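Clamuseo issues revised rules for simulated gripper tests 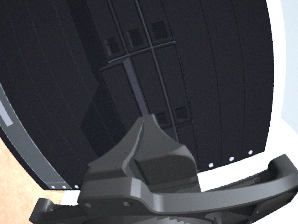 The Clamuseo working group has released the second edition of its rules for reporting gripper tests run in simulation. The edition takes effect in October and applies to any result submitted to the group's shared test register. Its longest section covers camera views mounted close to the gripper. In a rendered view of this type, a dark curved body with small square recesses can take up most of the picture, and the wedge-shaped finger in front of it hides part of the surface. Under the new text, a lab must state which parts of the target object the gripper blocks from view at the start of each run, and must supply at least one second view from a fixed position.

The rules also set a minimum number of runs. A reported success rate must now rest on 200 runs per object, up from 100 in the first edition. Start positions must be drawn from a published list, and the random seed for each run must be kept with the results. Runs stopped by a software fault are logged separately and may not be dropped from the total.

Contact settings are treated in a new annex. Labs must report friction values, time step and the collision shape used for each finger. Where a simplified shape replaces the full model, the largest gap between the two must be given in millimeters.

"Dark objects with low contrast between panels and seams gave us the widest spread between labs," said Marlene Kettler, who edited the annex. "Lighting settings were missing from most of the reports we compared."

The draft drew 51 written comments. Lomumier asked for a longer changeover period, and the group agreed to 6 months for results already in progress. A proposal from Imier to require a matching physical test was not adopted. It has been passed to the MacBrayne test site for further study.

The first edition remains valid for results registered before the October date.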